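# Clearing the table: a small gallery from Giltar

For most of the spring we got letters asking the same thing in different words, and the shortest of them just said, "Can it do my dishes yet?" I have been writing up the work at Giltar for the Cistel home pages long enough that I ought to have a quick reply ready, and I don't, so I went back to Muda in September and spent the better part of a day standing beside a table with some plates on it.

If you have raised children, or looked after anyone else's, you will know the job. Food has been put down wherever there was room. Some of it belongs on a plate and some of it belongs on a different plate, and a few things ought to be somewhere else entirely before the next meal can start. You do it with one hand while talking on the phone. You don't plan it, and if you were asked afterward which thing you picked up first you would have to guess.

For an arm with two fingers on the end, every bit of that has to come from somewhere. It has to find the banana, settle on a place to hold it, come down without knocking the plate next door, close, lift, travel, and let go at the right height. Giltar practices this with play food, which I was very glad of, having once brought along real pears and gone home with them in a much sadder state.

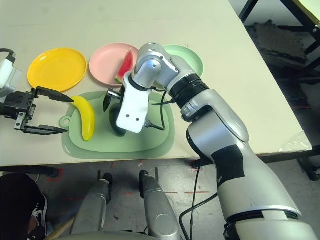
*Table height: the banana on the green board, the watermelon slice over on the pink plate, and an arm at either side of them.*

The banana is a harder customer than it looks. It curves, so wherever the fingers close there is a good chance they are closing on a slope, and the smooth plastic likes to swing around once it leaves the table. The people who run these sessions will happily talk about bananas through an entire lunch (we had ours from Leitão, the bakery on the corner, and I recommend the cheese rolls if you are ever in Muda before they sell out). Held near the middle, it hangs level but can turn. Held near an end, it droops. I tried it with my own finger and thumb at the lunch table and they are quite right.

Then there is the watermelon. A wedge will stand on its rind or lie on its side, and either way the thick part and the thin part are in different places, so a grip that was fine a moment ago may need a little rethinking. I'd have expected the plates to be the easy part. But a plate has a rim, and a rim is just high enough to bump something on the way in, particularly when you are trying to set it down gently and haven't lifted it quite far enough.

My notes for the morning have 7 sessions in them, and the wait between one and the next was longer than I'd like to admit to anyone who wants a machine to hurry up and clear the supper things. The slowest move I put a watch on took 200 seconds from start to finish. I could have cleared the table, wiped it down and put the kettle on! To be fair, I have been practicing for a good many more years. 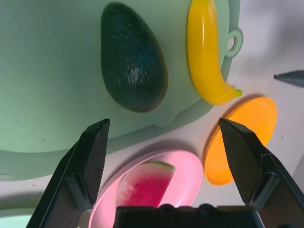

**Words and captions: the Cistel home pages, on a visit to Giltar in Muda**

The avocado and the banana are side by side on the green, with the open fingers lower down and the watermelon on its pink plate between them. I like this one because it shows how much of the view is taken up by the gripper itself. Imagine doing your washing up with your own hands that close to your nose. The crisscross pattern on the finger pads is easy to make out from here too, and it's there for grip, much like the bumps on a good pair of rubber gloves.

I have a soft spot for the avocado. It has that dark, pebbly skin, which gives the fingers something to hold, and it is a friendlier shape to pick up than its neighbor. The trouble comes when two things lie close together, as they do in real kitchens, and going after one means nudging the other. A person just pokes the banana aside with a knuckle and carries on. Teaching that poke, I was told, is a project all by itself, and they have not gotten very far into it.

So, can it do your dishes yet? Mine, no. It can do parts of the job, on a good day, with things it has met before, and I think that is worth more than it sounds. Giltar's log for the season had 400 pick-ups in it when I visited, and I sat with a cup of tea and read more of it than I meant to. There are long runs of plain successes, and then a patch where the watermelon gets the better of everybody, and then it settles down again. It reads a bit like my mother's baking notebook.

What I'd want at home is quite modest. Fruit back in the bowl, cups to the sink end of the counter, the odd spoon put with the other spoons. I would not mind if it took all evening, so long as I could leave the room while it worked, and leaving the room is the part I wouldn't do yet. There were 2 of us watching for most of the day, and I noticed that both of us leaned forward every time something was lifted.

More pictures will go up once the cups come out. Those have handles, and opinions at the lunch table were already divided on whether that helps. If you have a chore you would like me to ask about on the next visit, send it in to the Cistel pages the usual way. Laundry has been asked for plenty of times already, and I have passed it on, and they sighed.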